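Candy sorter build, part 1 of however many. Doing this one in short posts as I go.
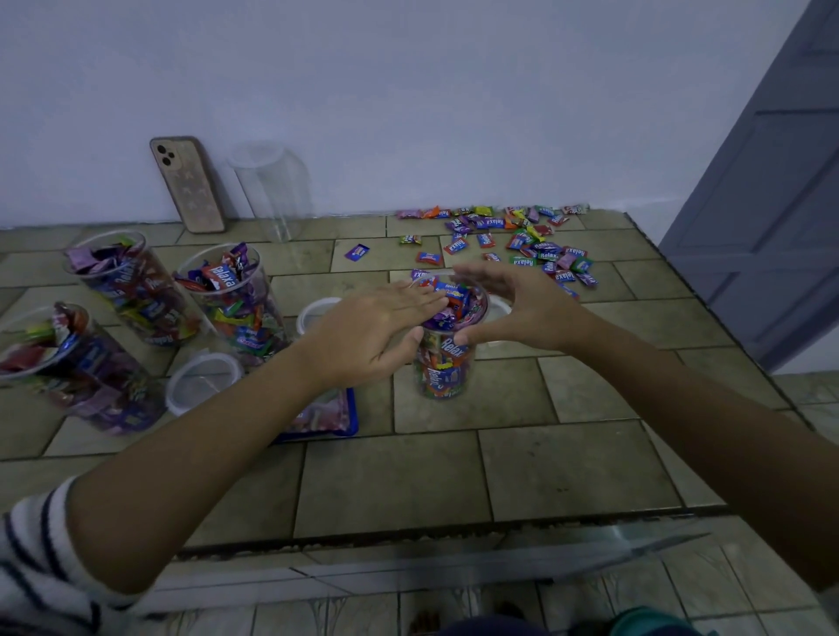

The goal is an arm that picks one wrapped candy at a time and drops it in the right jar. Parts budget is 300 dollars. I'm 16 over already and that's with a secondhand power supply.

The arm is a Trivex kit, the small one. It went together in one evening. The manual skips the step where you set the servo horns to center, so do that before you screw anything down.

I named the controller Ada because the setup screen wouldn't let me leave the field blank.

Wrappers are the hard part. They're shiny, they come in a lot of colors, and the color you get depends on which way the candy landed. My first color check called half the purples red.

Moved the work light off to the side and taped baking paper over it. Much better. Red and orange still get mixed up.

Training set is at 3,034 crops now. All labeled by me, mostly in front of the TV.

Gripper notes: the stock fingers crush the wrapper and then the candy slides out sideways. Swapped them for printed ones with a strip of shelf liner glued on. Holds fine now.

Suction was my first idea. Tried it on the bench at the Yimer Street workshop and the cup couldn't seal on the wrinkles. Returned the pump.

Someone asked about jars. Clear plastic with round white lids, wide enough that the gripper doesn't hit the rim. Don't use glass while you're still tuning the drop height.

Mon 13 December: ran 100 picks in a row. 16 misses. Most of them were candies lying against the wall, where the fingers can't get around both sides.

Next job is a shallow tray with sloped sides so nothing ends up against an edge.

I want it working for the Meltholm maker table in January. Code goes up after I clean out the hardcoded paths.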